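4. Findings

4.1 Who gives, and how often

The Kestomwood Community Fund kept paper records for its first years and moved to a shared database later, so the two halves of the data are not equally detailed. Paper entries give a name, an amount and the event at which the money was received. Database entries add the method of payment and whether the donor asked for a receipt. After duplicates were removed, 962 donors remained. Of these, 469 had given more than once, and it is this group of repeat donors that most of the analysis deals with.

Repeat donors were not, on the whole, people who gave large amounts. Most of their gifts were made at events: the spring plant sale, the quiz evening, the sponsored walk and the November supper. Only a small share gave by standing order. When we asked organizers about this in interviews, several said they had tried to move regular supporters onto monthly payments and had met with polite refusal. One organizer in Jarnent put it this way: "They like handing it over. They want to see who is on the door and have a chat. If I send them a form, it goes in a drawer."

This agrees with the survey answers. Respondents who had attended at least one event in the previous year were asked to choose the main reason they went. The reason chosen most often was that someone they knew had invited them. The cause itself came second. Price, date and venue were chosen by few people, although the same items came up often in the open comments, mainly as complaints about parking and about Saturday events that clashed with youth sports.

4.2 The role of partner businesses

Seventeen of the events in the data set were run with a local business that gave a share of its takings for the day. The usual arrangement was simple. The business named a percentage in advance, put up a notice, and paid the fund by check within a month. No written agreement was found for most of these events, and neither side seemed to think one was needed.

Partner events brought in less money per event than the fund's own suppers and walks, but they also cost almost nothing to put on. Organizers' hours were low, there was no hall to hire, and printing was done by the business. Once costs are taken into account, the gap between the two kinds of event becomes much smaller. We return to this in Section 5.

The first partner was Howlader, a furniture and kitchen shop on the main street in Kestomwood, and it has repeated the arrangement each year. Clirkier, a repair shop for small household goods, joined later and handled things differently. It asked customers to bring in items they no longer wanted, repaired the ones that could be saved and sold them at a one-day sale, with all proceeds going to the fund. The sale needed more planning than a takings day, but it drew people who did not appear anywhere else in the donor records.
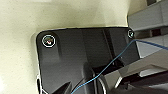

Figure 3. Dark gray plastic panel against a pale surface.

Donated goods raised a question that the fund had not met before, namely how to record a gift that is not money. For the first sale, only the final total was entered, under the name of the business. The people who had brought items in were not listed and were not thanked in writing. From the second sale on, names were taken at the counter on a sign-up sheet. Of the donors first recorded in this way, 40 went on to give money at a later event. We cannot say whether they would have done so without being listed, but organizers regarded the sheet as worth keeping.

Not all partnerships lasted. Three businesses took part once and did not return. The owners we reached gave different accounts. One had changed premises, one had expected more customers on the day, and one said that the fund had simply not asked again. The fund's records show no letter or call to that owner after the event.

4.3 Dividing the work

The interviews suggest that the fund relies on a small number of people for most of the planning. The same names appear in the minutes year after year, and tasks tend to stay with whoever did them last. Ogilvie and Selvanayagam described a similar pattern in their earlier study of supper clubs, where the handover of a task was often put off until the person doing it moved away or fell ill.

In Kestomwood, partner events were less affected. The business supplied staff for the day, and the fund's part could be done by one person in an evening or two. Newer members were often given a partner event as their first job. Several of those we spoke to said this was how they learned who to call about permits, where the cash boxes were kept and how deposits were made.

There was some disagreement about how many partner events the calendar could hold. Long-standing organizers worried that shops would tire of being asked and that customers would stop noticing the notices in the window. Newer members thought the number could be doubled if they were spread over more of the region, including Jarnent, where only two had been held. The records do not settle the matter. Takings at repeat partner events neither rose nor fell in a steady way, and the weather and the week of the month seem to account for much of the difference between one year and the next.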